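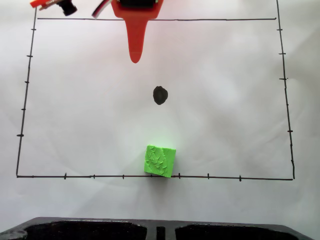 Paper board for the cube game, marker on white sheet

Julinwood wrote:
I have drawn this board for sliding the green cube to the black dot. The marks on the border are for the start positions. My lines are a bit skewed. Should I draw it again?

Litau wrote:
I would draw again. With a slanted side the distances are not fair for both players.

Promomance wrote:
I don't agree, Litau. We played 30 rounds on a worse sheet and had no quarrel. But the dot is rather big, so please decide what counts as a hit.

Julinwood wrote:
For me, any touch of the dot is a hit. First to 16 wins.

Litau wrote:
Touch is too easy. The cube must cover it.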